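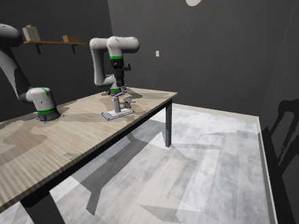 Why does the second arm stop with a timeout when both arms are started from the same script?
The two controllers used the same port number, so the second one waited for a reply that went to the first one. Give each controller its own port and restart the Zakisar bridge.

Ticket 114
Opened by: Washington Vieira
Assigned to: Marlene Arruda
Status: open, waiting for test
Project: Prenari, two-arm cell for the shared workshop

Washington, 9:40
I start both arms from one launch script. The first arm answers. The second gives "no reply after 900 ms" and then the script closes. If I start the second arm alone, it is fine. I changed the timeout to 16 seconds and the error is the same, only later.

Marlene, 11:05
Please send me the two config files. Did you copy one from the other?

Washington, 11:20
Yes, I copied it and changed only the arm name and the base position. Files are attached.

Marlene, 11:52
Both have port 865. Change the second one, then stop the bridge completely before you start again. A reload keeps the old value in memory.

Washington, 14:15
Now both arms connect. But there is a new problem: the peg pose is wrong for the second arm. It is given from the base of the first arm.

Marlene, 14:30
The field "reference" was also copied. Put the name of the second base there. Do not correct the offset by hand, or we will have the same error again on the Fukuda bench in January.

Washington, 14:48
Understood. I will change it and run the peg task again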